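Game Design 1: Handout 4, Jumping and Level Layout
Tutor: Sandamali Dissanayake
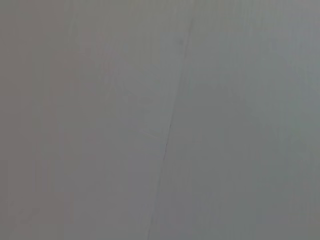
Why do we let the player jump just after leaving a ledge?
Players press the button a little late and still feel they were on the platform. A short grace period, often called coyote time, lets the late press count.

In Cadport, our class project, the game runs at 60 updates a second and the grace period is set in updates. Start with a small value and test it on the Nultbridge level, which has 14 gaps. Write down every fall you thought was unfair.

Jump height
Keep one full jump for the whole game. Changing it halfway means checking every earlier level again. A short press should give a lower jump. Do this by cutting upward speed when the button is released.

For next time
Build one level, no more than 20 screens wide, using only jumps and moving platforms. No enemies yet. Bring it to the May session.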